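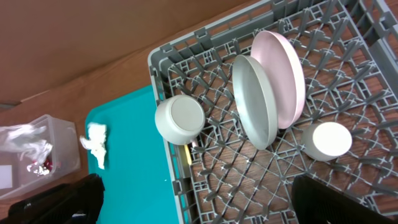 Bowl and plates in the rack, shared kitchen, Brakau House.

Home | News | Residents | Services | Contact

Brakau House Residential Services, Grimville
September 11, 2020

1/ Residential Services has received a number of enquiries about the shared kitchens since the revised kitchen guidelines were issued in August. This thread sets out the main points for all residents of Brakau House and the Jaramillo wing. The full guidelines are on the notice board in each kitchen.

2/ Dishes. Plates are to be stood on edge in the slots of the rack and bowls placed upside down. Residents are asked not to stack plates flat, as water collects between them and the next person has to wash them again.

3/ The rack is for drying only. Dishes should be returned to the cupboard by the end of the day on which they were washed. Items left for longer may be moved to the shelf beside the door.

4/ Colour is not a guide to ownership. Several residents have asked whether the pink plates are reserved for a particular floor. They are not. All plates and bowls supplied by the residence are for general use, whatever their colour.

5/ Residents who bring their own dishes are welcome to keep them in the kitchen, labelled underneath with a room number. Residential Services cannot replace personal items that are broken or go missing.

6/ Trays. Meals may be carried to the table or to a resident's own room on a tray. Before a tray is put down at the washing-up area, leftover food goes in the green bin, and wrappers and tissues go in the general waste.

7/ Cardboard. With the new term under way, more parcels are arriving than the kitchens can hold. Open boxes take up table space that others need for meals. Please empty a box, remove the tape, fold it flat and take it to the recycling area behind the Jaramillo wing.

8/ Tape should come off before a box is recycled. Strips left on the flaps stick to other boxes in the bin and make it harder to empty. Tape goes in the general waste. 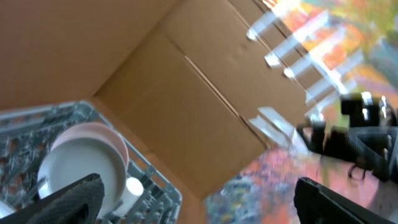 Bimport Street Resident: Could we please keep one or two of the sturdier boxes for people moving rooms? I threw out three good ones last month and then had to go looking for more when I changed floors.

9/ Thank you for the suggestion. From this week, boxes in sound condition may be left flat in the storeroom on the ground floor of the Bimport Street entrance. There is room for 14 boxes. Once the space is full, any others should be recycled as usual.

10/ Boxes that have held food, or that are torn or damp, should not be kept. Please do not store cardboard on top of the kitchen cupboards or near the cooktops.

11/ Dry food. Rice, pasta and cereals must be kept in containers with a firmly fitting lid. Open bags attract pantry moths, and one cupboard in the Jaramillo wing had to be emptied and cleaned over the summer for this reason.

12/ Each resident has one half-shelf for dry goods. Containers should be no more than 16 cm high so that the shelf above can still be used. A small number of spare containers may be borrowed from the front office.

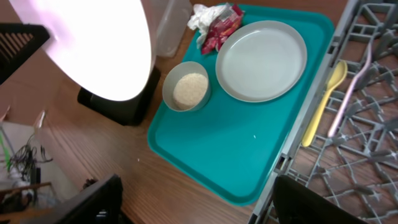

13/ Cooked rice is a separate matter – it should be cooled promptly, put in the fridge and eaten the following day. Bowls of cooked food left on the table overnight will be thrown out and the bowl washed.

14/ Spoons and other utensils. These go missing more often than anything else in the kitchens. Residential Services purchased 200 pieces of cutlery for the two buildings before the term began and does not plan to buy more before the new year. Residents who find spoons in their rooms are asked to bring them back. No questions will be asked.

15/ Table tops. The wooden tables mark easily. Hot pans must be placed on a mat, and spills wiped up with a damp cloth. Scouring pads should not be used on the wood.

16/ Kitchens are inspected every 5 days. A short note is left on the notice board afterwards, listing anything that needs attention and the date of the next visit.

17/ Questions about the guidelines may be sent as a reply to this thread or left at the front office. Replies are posted during office hours.

Print this page | E-mail this page

Contact Residential Services | © Brakau House, Grimville | Back to top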